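Bindulo Small Talk Notes: data card

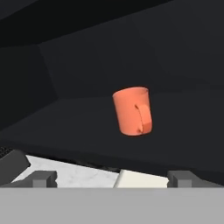 Maintained by the Bindulo notes group
Last revised 1st December
Status: released, small fixes only

Summary

Bindulo is a set of short written accounts of small talk between people who do not know each other well. Each account covers one exchange: a greeting at a counter, a few words in an elevator, a question from a neighbor at the mailbox. The writers had all moved to Gumville from another country and wrote down exchanges that they took part in themselves.

The set holds 910 accounts in English. There are no sound recordings and no word-for-word transcripts. Everything was written from memory, usually on the same day.

What it can be used for

The set was put together for language teachers who wanted lesson material closer to daily life than textbook dialogs. It has also been used to look at which opening questions cause trouble for newcomers, and at how people close an exchange without seeming rude.

It should not be used to measure how friendly a town or a nationality is. The writers chose what to record, and they tended to choose moments that felt odd to them. An easy chat about rain is much less likely to appear than one where the writer froze.

It is also a poor source for exact wording. A quoted line in an account is the writer's best memory of it.

How the accounts were collected

Writers joined through evening language classes in Gumville and through a notice at the Suominen reading room. Each was given a blank form with the fields listed below and a one-page guide. The guide asked them to write soon after the exchange, to leave out names, and to avoid fixing their own side of the talk to make it sound better.

Writers could hand in as many accounts as they liked, up to 17 each. The limit was added after the first month, when a few people were supplying most of the material. Accounts handed in before the limit were kept if the writer agreed to choose which ones should stay.

Collection closed in November. Accounts received after that are held back for a possible later release.

Fields

id
A number with no meaning beyond order of entry. Gaps are normal and mark accounts that were withdrawn.

setting
One of: shop, cafe, workplace, street, transit, home or building, class, other. If an exchange started in one place and moved to another, the first place is used.

contact
How well the two people knew each other, as judged by the writer: stranger, seen before, regular, acquaintance. "Regular" means that the two meet often in a fixed role, such as customer and barista, and may still not know each other's names.

opener
The first thing said after any greeting, in the writer's words. A greeting alone, such as "How's it going?", goes in this field only if the writer treated it as a real question.

account
The main text. Most are one or two paragraphs. Very few run to over 600 words.

comfort
The writer's own rating, from very uneasy to very easy. This was filled in at the time of writing and was not changed later, even where a writer asked to change it. Requests of that kind are recorded in the remarks field.

home_habit
Optional. What the writer thinks would have happened in the same setting in the place they grew up. Treat this as opinion. Several writers from the same country disagree with each other.

remarks
Added by the editors. Often empty.

Editing

Spelling was corrected. Grammar was left alone unless a sentence could not be understood, in which case the writer was asked to reword it. Words from other languages were kept, with a short gloss in square brackets.

Names of people, employers and small businesses were replaced with a general word - "the baker", "my manager". Street names were removed. Gumville itself is named throughout, with the writers' consent.

Two editors read every account and set the setting field separately. Where they differed, they talked it over and settled on one value. The most common disagreement was between workplace and cafe, for exchanges in a staff canteen. These are now all marked workplace.

Known problems

Questions about work ("What do you do?") are heavily represented. One class had this as its topic during the collection period, and its members wrote more of these than they might have otherwise.

Transit accounts are thin. The bus drivers of Gumville appear more often than the passengers do.

The comfort field drifts for some writers. People who handed in many accounts tended to rate later ones as easier. This may reflect practice, or growing ease with the form itself. The set gives no way to tell these apart.

The other person's view is missing in every case. An exchange that the writer found painful may have passed without notice on the other side.

A small number of accounts describe the same exchange from the same writer twice, once briefly and once at length. Both versions were kept, and the remarks field of each points to the other.

Files

accounts.csv - all fields, one row per account
guide.txt - the one-page guide given to writers
settings.txt - notes on how each setting value was applied
changes.txt - list of corrections since first release

Text is UTF-8. Line breaks inside an account are kept, so open the CSV with a reader that handles quoted fields.

Related material

Condov is a separate set made with the same form, covering phone calls only. Its contact field has an extra value for automated menus. If the two are combined, map that value to "stranger" or drop those rows.

Terms

Free for teaching and research. Single accounts may be printed in class handouts with the name of the set. Please do not try to work out who wrote an account or who is described in it.

Withdrawals

Writers may withdraw an account at any time by sending its id to the notes group. Withdrawn rows are removed at the next revision and listed by number in changes.txt. If you hold an older copy, replace it when a new one appears.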